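Rostar compares two hand-held grippers before choosing its next training set

Sunday, June 10, 2018

AVCOMBE. The automation company Rostar has finished the first part of a comparison between two kinds of hand-held grippers at its office in Avcombe. The company wants to decide which kind its staff will use for recording household work during the rest of the year.

Both grippers are held by a person, one in each hand, and the movements recorded this way are later used to teach a robot arm. The first model was made by the workshop Tănase and has a rounded shell. The second one comes from the supplier Grosach and has two flat fingers with rubber pads. Rostar has used the Grosach model in its work from February, but several operators reported that it was too heavy for long sessions.

In the comparison, 12 operators worked with each model on six tasks. The tasks were taken from normal life at home: hanging clothes, folding a towel, closing a drawer, putting a cup on a shelf, picking up a glove and moving a bottle from one table to another. Each operator had 18 minutes for every task and could repeat it as often as the time allowed.

According to the company, the Tănase gripper gave better results with thin objects, and above all with clothes hangers. Operators could bring its narrow tip close to a rack without touching the pegs. The Grosach gripper was stronger with bottles and cups, which slipped less often between its padded fingers. With the towel there was no clear difference.

The position of the hands was also a part of the comparison. Cubes with printed black and white patterns are fixed to the grippers, and the camera software reads the patterns to calculate where each hand is. When one cube moves behind a pole or behind the other hand, the software can lose it for a moment. Rostar says this happened more often with the Grosach model, where the cube sits lower and nearer to the fingers.

"The cube must be seen the whole time, or we cannot use the recording," the company wrote in its report. "For this reason we look at the place of the cube as seriously as at the fingers."

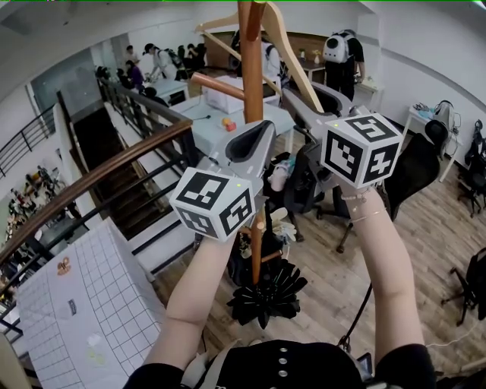 An operator with two hand-held grippers at a coat rack. Marker cubes are attached to both grippers.

The operators were asked to give their opinion after each session. Most of them preferred the lighter model, although some said that its handle was uncomfortable for small hands. Tănase has promised to send a new handle in 2 sizes. Grosach has answered that it will study a higher position for the cube, but it has not given a date.

The second part of the comparison will use the same tasks with a new camera and a faster controller. Rostar did not say how much the grippers cost. The full results will be given to both suppliers when the second part is finished, and the company will place its order after that.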